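Search papers, authors, topics
Advanced search

5. Does the planner earn its place?

5.1 What we set out to check

The claim we wanted to test is a common one: that a language-conditioned planner sitting on top of a learned grasping policy makes the whole system better at tabletop rearrangement. Gumede, the planner we inherited from earlier work in our group, was reported to improve task success over a plain policy by a wide margin. We had used that number ourselves in two talks before anyone tried to reproduce it with the planner's outputs replaced by something dumb. This section reports what happened when we did.

All trials were run in simulation, in the Gidcombe set of bedroom and office layouts, with a single fixed-base arm and a parallel-jaw gripper. We make no claim about hardware. Contact in the simulator is forgiving, friction is set by hand, and objects that would tip over on a real surface tend to stay up. Readers who care about physical grasping should treat everything below as an upper limit.

5.2 Baselines

We compared three conditions. In the first, Gumede reads the instruction, picks a target object, and passes a subgoal to the policy. In the second, the subgoal comes from a lookup table, Zata, which matches nouns in the instruction to object names in the simulator and ignores every other word. In the third, the subgoal is drawn at random from the objects on the support surface. The policy weights, camera poses, and control rate are the same in all three.

Zata took an afternoon to write. It has no model of space, cannot handle "the other one," and fails without a warning when two objects share a name. We expected it to be a weak opponent and wrote it mostly to have a floor other than random choice.

5.3 Results

Across 60 layouts, Gumede chose the right object in all but two, and Zata in all but three. We do not think the gap means anything. With that few failures, moving one layout from one column to the other would change the ranking. The random condition did much worse, as it should.

The earlier report gave 97 percent object selection for Gumede and compared it only with a policy that received no subgoal at all. That comparison is not wrong, but it answers a different question. It shows that telling a policy what to pick up helps. It does not show that a planner is needed to do the telling.

Once the target was chosen, the planner's influence was small. Most failures in every condition came in the last stretch of the approach, with the fingers already open above the object and the policy committing to a closing pose. A thin object standing on its narrow side leaves little room for error in wrist rotation, and the planner has nothing to say about wrist rotation. We looked at 14 failed approaches by hand, and in 13 of them the subgoal was correct. The remaining one was a wrong object, chosen by Gumede, in a layout whose instruction we now consider badly worded.

We use cookies to remember your reading preferences. Accept / Manage settings

5.4 Where the planner might matter

There is a fair objection to all this. Our instructions are short, and each one names its target. A table of nouns will look good on a test made of nouns. Thabiso Tshabalala, who built the instruction set for the first version of Gidcombe, pointed this out when he read a draft, and he was right to. We therefore wrote a second set in which the target is given only by its relation to something else ("pick up what is behind the bowl," "take the thing nearest the corner").

Zata cannot do these at all, because it returns the bowl. Gumede does some of them. It is reliable when the relation is distance and poor when the relation depends on a viewpoint. Left and right were the worst. The planner was never told whether to answer from the camera's side or the robot's side, and its choice between them was not stable across repeated runs of the same prompt. We consider this a flaw in the interface as much as in the planner, and adding one sentence to the prompt fixed part of it. We have left these trials out of the main totals since the prompt was changed after we had seen the failures, and a result obtained that way should not be mixed with the rest.

So the planner does something a lookup table cannot. Whether it does enough of it to justify the delay it adds before each motion is a separate matter, and our data do not settle it.

5.5 Perception is doing more than we credit

Both Gumede and Zata receive object names and poses straight from the simulator state. This was also true in the earlier report, where it is mentioned once, in an appendix. With perfect poses, a great deal of the problem is gone before the planner starts. We tried swapping in Prosavero, our own detector, for a small part of the test set in March and stopped early. It merged small objects with the furniture under them when the colors were close, and it lost flat objects seen at a low angle. The two conditions with a named subgoal then failed together, on the same layouts, for the same reason.

We would rather see that experiment finished than see another planner added to the stack. Figure 7 gives one of the bedroom layouts during an approach. 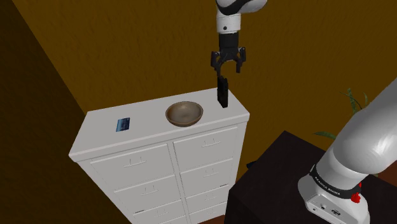

Figure 7. Approach phase in a Gidcombe layout, fingers open before the closing pose is chosen. Subgoals in this layout were computed from simulator state, and the same initial object poses were used in all three conditions.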